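Lorketti Automation
Home
Products
Integration
Service
Visits and Demonstrations
Contact

Girik Mixed-Item Picking Cell
Product status: available for demonstration and order
Page last revised 5 January 2020

Overview

The Girik cell is a bin-picking station for goods that arrive unsorted. It is intended for returns departments, secondhand distribution and small-parts consolidation, where the contents of a bin differ from one hour to the next and no drawing of the items exists. The cell combines an industrial arm, a gripper, a picking bin and the Girik planning software, which is supplied and maintained by Lorketti.

The software selects a grasp from the shape of the item alone. No product catalog needs to be loaded before work begins, although customers who hold one may connect it.

Demonstrations at Bravthorpe

The cell may be seen in operation at our Bravthorpe hall by appointment. Groups are limited to 20 persons. A visit opens with a short safety briefing, given by Feng-yi Liu or Arnel Navarro, followed by picking from a prepared bin and then from items the visitors have brought with them. Time is set aside at the end for questions on integration and floor layout.

Household goods, tools and toys are used in the prepared bin in preference to uniform test blocks. Tongs, a scrubber and a work glove each ask something different of the gripper, and visitors are able to compare them with their own stock. 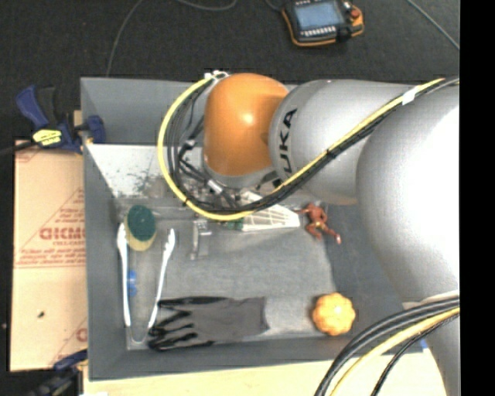

Janelle Aquino, writing after the June open day, asked whether soft goods would slow the cell down, as her own returns are mostly clothing accessories and she had expected the demonstration to avoid them. She added that she would have liked more time at the operator station and less on the slides.

Soft items do require a longer planning step, and the cycle time quoted to a customer is always based on a trial with that customer's goods. The slide presentation has since been shortened. Visitors may now remain at the operator station for the whole of the second session — please mention this when booking.

Bringing your own items

Items should be clean and dry, and should weigh no more than 7 pounds each. Glass, aerosols and blades are not accepted. A mixed lot of up to 200 pieces can be received in advance for a longer trial, and a written report is issued afterward.

Ordering information

Standard supply covers the arm, gripper, bin, controller and software license. Guarding and conveyors are quoted separately. The service interval is 2,000 operating hours. Installation is carried out by our Yap field team under Fouad Matar, who also conducts operator training on the customer's premises.

Appointments

Requests for a demonstration should be addressed to Bienvenido Samonte at the Bravthorpe office, stating the size of the group and the type of goods handled. Closed shoes are required in the hall.

Related pages
Girik software license terms
Gripper options
Directions to Bravthorpe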